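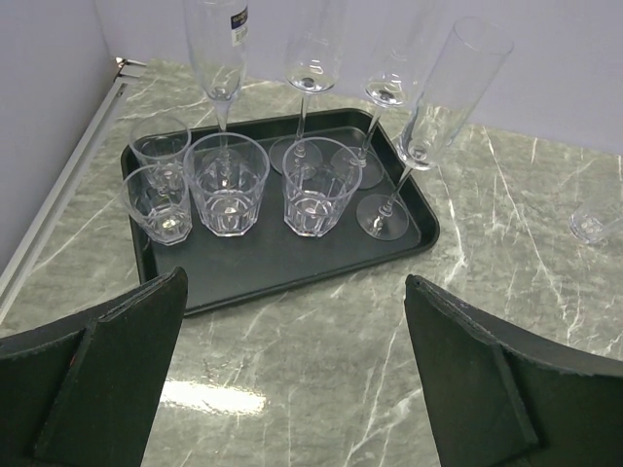
Rullow opens glassware handling set to research groups

DONPORT, 26 July 2023 - Rullow has released a set of 3,166 recorded demonstrations of a two-fingered gripper working with clear glassware on a kitchen counter. The set is meant for training and testing learned manipulation policies. It covers tumblers and stemmed glasses, both on a tray and directly on the counter.

Each demonstration was guided by a trained operator and recorded from the wrist of the arm. Image streams are stored with joint positions, gripper opening and a short written task label. Recording began in February and used 11 operators in rotation.

Clear glass remains a difficult material for vision-based systems. Depth sensors often return gaps or false surfaces, and a polished counter adds glare that can be mistaken for an edge. Starting layouts were varied between recordings, with glasses upright, leaning or lying on their sides. 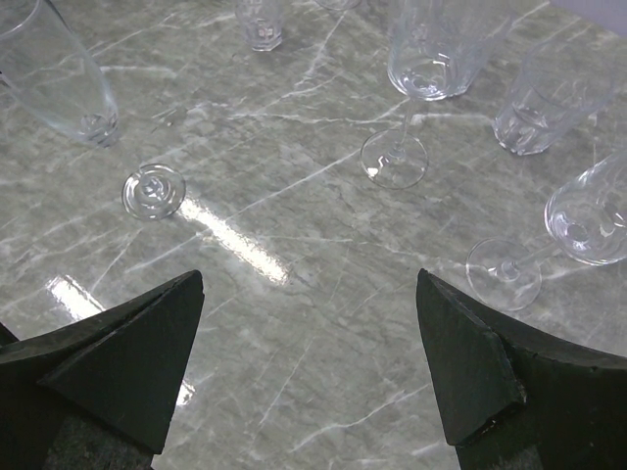
Kátia Guimarães of Bezerra said failed grasps were worth as much to her group as clean ones, and asked that they stay in the release. Rullow has kept them, marked with a separate outcome label.

A held-out portion of 500 demonstrations is reserved for evaluation and should not be used in training. Operators followed a written protocol that set the approach speed and the pause before closing.

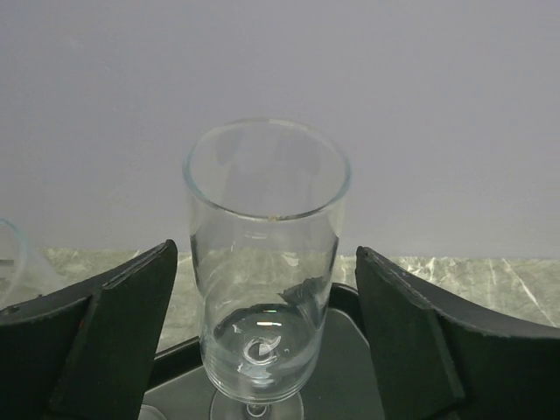 The labelling tool, Oren, is supplied with the data and runs on an ordinary desktop computer. It lets users trim recordings, correct task labels and colour-code outcomes. A typical recording lasts around 15 seconds.

Access is free for non-commercial research under a signed licence. Requests should name the institution, the intended use and the person responsible for storing the data.

Media contact: Rullow Communications, Donport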